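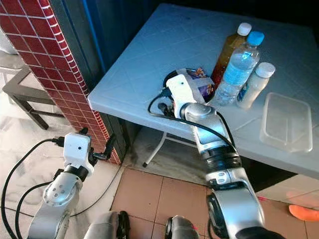

Carrier restoration: rivets or bolts on the lower hull?

kyei_tracks
Finally got the floor out of my Canadian-built Universal Carrier. The armour plate is fine but the lower side angles have been cut and rebolted by some farmer with a grudge. Theophilus Akolgo's booklet says hot rivets throughout. Do I have to?

Nhyira_O
Depends who you're trying to please. Domed-head bolts from Skunetti, heads turned down, coat of paint. I've had judges put their noses to mine and move along happy.

asfaw_shed
Judges at our December meet would be happy with a bathtub if it was the right colour. Rivet it. Bolts work loose and you'll hear every one of them on gravel.

Nhyira_O
330 miles on mine, two loose. I've lost more fillings than bolts.

C. Mensah
Akolgo is working from a British parts list, by the way. Plenty of Canadian hulls had welded repairs in service, so "throughout" is doing some heavy lifting. Page 2 of his own booklet shows a weld.

asfaw_shed
That's a postwar repair. We have been over this.

C. Mensah
We have, for 761 posts, and you were wrong in most of them.

kyei_tracks
I only wanted to know about the angles.

Araba A.
Etornam, do the angles in rivets and bolt the floor plates so you can get them out again. You'll want to, the first time you drop a spanner. Check the hole spacing before you buy anything, mine had been redrilled and nothing lined up with the drawing.

kyei_tracks
Ta. Pivex quoted me $3078 to rivet the lot, travel extra.

Nhyira_O
The bolts are looking more historically accurate by the minute.

asfaw_shed
I've got a rivet gun you can borrow. No bolts in the same shed as it, please.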